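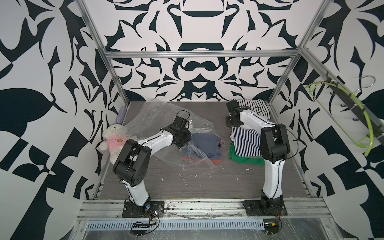
Wisari Vacuum Storage Bags, Large Size, Set of 5

Rating: 4 out of 5

I bought these bags in June, when it was time to put away the winter clothes and I had no more place in the closet. Before this I used for many years the Denar bags, which I liked until the zippers became tired. I do not write reviews often, but I read many of them before I chose, and most said only "great product" or "does not work," so I will try to be more exact.

What is in the package

There are five clear bags, all the same size, and a small plastic clip for pulling along the zipper. There is no hand pump. The seller wrote this in small letters at the end of the page, so please read it before you order. I use my normal vacuum cleaner with the hose and it fits on the valve without an adapter. My mother's old one is narrower and we had to hold it in place by hand.

The price was 2,954 in our local money for the set, with delivery. It is more than Denar and less than Balik. For me it is acceptable, but I would not pay it for bags that last only one season.

The material

The plastic is thin and transparent. It makes a lot of noise when you handle it, and in the evening this was a little unpleasant, with a child sleeping in the next room. I was afraid that it would tear on a button or a metal zipper, so I closed all the zippers on the jackets and turned the jeans inside out. Until now I have no holes.

Being able to see through the bag is more useful than I expected. My Denar bags had a blue print over the whole front, and every autumn I opened the wrong one first. With these I can find the navy sweater without opening anything. I still put a paper label inside, facing out, for the things which look similar when they are folded.

The valve

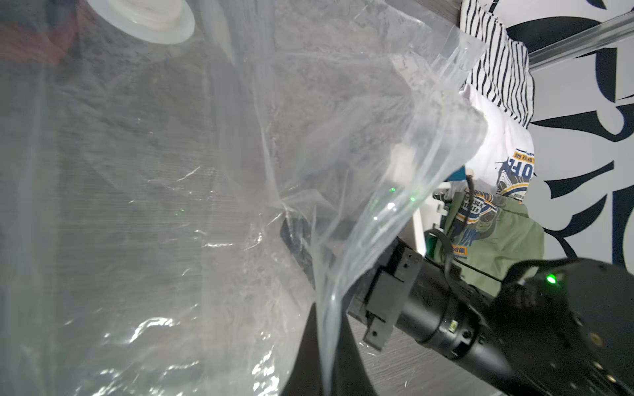
The valve is a round white one, with a raised center. You open the cap, put the hose over it, and the air goes out quite fast. A bag with two thick sweaters and a blanket took me less than a minute. After that you must close the cap quickly and press it hard with the thumb until it clicks. The first time I did not hear the click, and in the morning the bag was fat again. The second time I pressed properly and it stayed flat.

T-shirts do not become much smaller, I must say. I tried it with a pile of printed ones and some striped tops, and I gained perhaps the height of two fingers. For thin cotton it is better to use a simple box. Wool, fleece, pillows and soft toys are another matter — there the difference is big. One warning about the toys: a plush animal comes out of the bag with a strange face and needs a day or two to recover.

How I fill it

I fold everything to the same width and lay it flat, with the thick parts in opposite directions. I leave a hand's width free below the zipper. If the bag is too full, the zipper closes in the middle and opens again at the corners, and you can go back and forth with the clip as long as you want. When the film makes a twisted fold near the opening, I smooth it with my palm before I start the vacuum.

What I do not like

The clip falls off very easily, and I already lost it once under the bed. A spare one would cost the company almost nothing. The instructions are printed on the carton only, in letters so small that I needed a lamp. Also, the bags come out of the vacuum hard and with a bent shape, so they do not stand nicely on a shelf. Mine lie under the bed, where it does not matter.

Compared with others

Balik has a thicker film and a double zipper, but the bags are too wide for my drawers. Lau makes a roll-up type without a valve, good for a suitcase, but for a whole season I would not trust it. If your closet is small and you have a vacuum cleaner with a round hose, Wisari is a reasonable choice. I take away one star for the clip and for the missing pump. I will check the bags again when it gets cold and write here if one of them has lost its air.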